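Promises, Big and Small: What We Learned This Spring in the Triantafyllou Room
7/28/19
14 comments | 37 shares

The spring series wrapped up in May and I have been meaning to write it up ever since, so thank you to everyone who kept asking! The topic, for those who were away, was promises. Why does saying "I will" make any difference at all? Five minutes ago I was free to skip your moving day. Then I said a few words in a parking lot and now I'm on the hook. Philosophers have been scratching their heads over that for well over 2000 years, and we gave it six evenings, which felt like plenty when we planned it and hopelessly short by the second week.

We started with the view most of us walked in with, that a promise matters because somebody is counting on it. You tell your neighbor you'll feed the cat, she leaves town, the cat needs to eat. Simple enough. But then one of our newer members asked about promises where no one is counting on anything. Suppose you swear to a dying friend that you'll finish his stamp catalog. He is gone, his family doesn't care, and the catalog is dull. Have you still got to do it? The room split almost down the middle and stayed that way through the coffee break and out onto the steps.

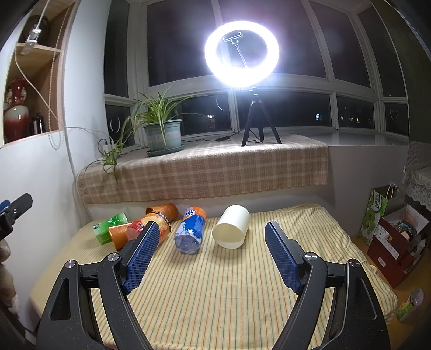 Blue finger pads over a striped cloth.

For the second and third evenings we read from the Laler pamphlets, a set of short pieces on everyday ethics that the Gelloldale study circle has been passing around for longer than I've been a member. If you haven't read them, please do – they are plain, a little cranky, and wonderful to argue with. The one that got us going claims that a promise is a kind of gift. When I promise you something, I hand over a bit of my own future and you get to decide what happens to it. You can hold me to it or let me off. I love this idea, partly for what it says about forgiveness. Only the person who was promised can release you, so deciding by yourself that "she won't mind" doesn't quite do the job, even when you're right and she really doesn't.

There was pushback, and good pushback. What about a promise made to a child, who can't really weigh whether to let you off? What about one made under pressure, or at midnight, or to a whole town? The evening on public promises was our fullest, with 23 of us squeezed around tables meant for fewer, and I could have listened for another two hours. A campaign pledge is made to everybody at once, including the people who hoped it would be broken. Who gets to release a mayor?

The fifth evening was joint with the Brandis group, who drove over with a very large lemon cake and a completely different way of running a discussion. They go around the circle, and each person has to restate the last speaker's point before adding a new one. It was slow at first. By the end I was a convert, and I'd like us to try it in the fall for at least one session. People talked less and I remember more of what they said.

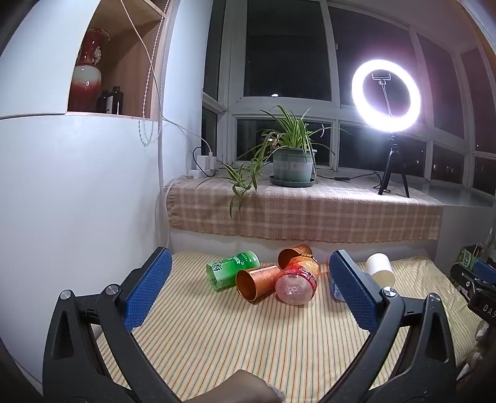

The last evening was about promises to ourselves, and I have to say it surprised me. I'd expected it to be the light one, all gym memberships and New Year's lists. If the gift idea is right, then a promise to yourself is an odd creature, because the one who made it can cancel it any time she likes. Several people said this is exactly how their own resolutions go. Others felt strongly that something is broken when you let yourself down, and that it wears away at you in ways that letting down a friend does not. I came in on the first side and left somewhere in between, still turning it over on the drive home.

A few practical notes. The reading packet runs to 119 pages and there are spare copies on the shelf by the door, free to anyone who wants to catch up over the summer. If you borrowed one of the bound Laler sets, please bring it back before September so the Brandis folks can have a turn. We're also collecting short written responses to the series, 1000 words or fewer, and we'll print as many as we can fit. They don't have to be scholarly! The two we have so far are a story about a borrowed canoe and a long complaint about wedding vows, and both are terrific.

The fall topic is still open. Honesty among friends is ahead, with gossip close behind, and there's a small but loud group in favor of envy. Leave your vote in the comments or on the sheet in the hallway.

Share this item | 14 comments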